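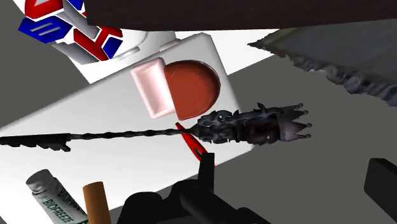
Last edited: May, 16:40

Finding a false contact stop in a cluttered scene

This guide is for people who run pick tests in Patalis and get the message "contact stop" while the gripper is touching nothing. We had this fault for a long time at Van Acker before we understood it. The steps take less than one hour if your scene is already saved.

How the fault looks

The arm goes down to the object, and then it stops a small distance before it. The log says that a finger has contact. In the view there is a gap between the finger and the nearest thing. In our scene the target was the long twisted stick with the crown on its head, lying across the white box. It is a difficult shape: the shaft is thin and the head is wide and knotted. With simple blocks, like the pink one behind it, we never had the problem.

Before you start

Save the scene at the moment of the stop. Do not press Reset, it deletes the contact list. You need Patalis with the debug view, and Braradix for repairing the meshes.

Step 1. Read the contact list

Open Debug, then Contacts. Each line gives two bodies and one distance. Look for a line with a finger in it. If there is no such line, the stop came from the force limit in the Bindeo controller, and this guide will not help you. Ours showed the left finger and the stick, with a distance of zero.

Step 2. Show the collision shapes

In the View menu, switch off "visual mesh" and switch on "collision mesh". What you see now is what the physics sees. Our stick had become one fat closed body. The importer had put a single convex hull around everything, from the clawed end to the points of the crown, so the empty space beside the thin shaft was counted as solid. The gap in the normal view was 8 mm, and the finger was already "inside" the object.

Step 3. Split the shape

Open the object in Braradix and choose Decompose. Set the number of parts to 5 for a first try. More parts follow the surface better, but the simulation becomes slow. Our original mesh had nearly 3,000 faces, so let the tool simplify it first. Check the thin section with care - it is there that the hull usually stays too wide.

Step 4. Check the neighbors also

Do the same check for every object near the path of the fingers. A thin part, such as the red one under the stick in our scene, can get a bad hull too, and then you will repair the wrong object. Meshes with ragged edges, like the gray one at the back, need a look before you trust them.

Step 5. Run again, slowly

Load the saved scene and set the approach speed to 70 percent. Keep the contact list open. The finger line should appear only when the finger meets the surface in the view. If the stop comes early again, go back to step 3 and add parts.

A warning about the quick solution

Many people increase the contact tolerance until the message goes away. Please do not do this. The same settings file is often copied later to the real cell, and there the gripper will push on things that it should not push. We bent one finger in this way. If you have changed the tolerance during your tests, put the default value back before you close the project, and write it in the change log.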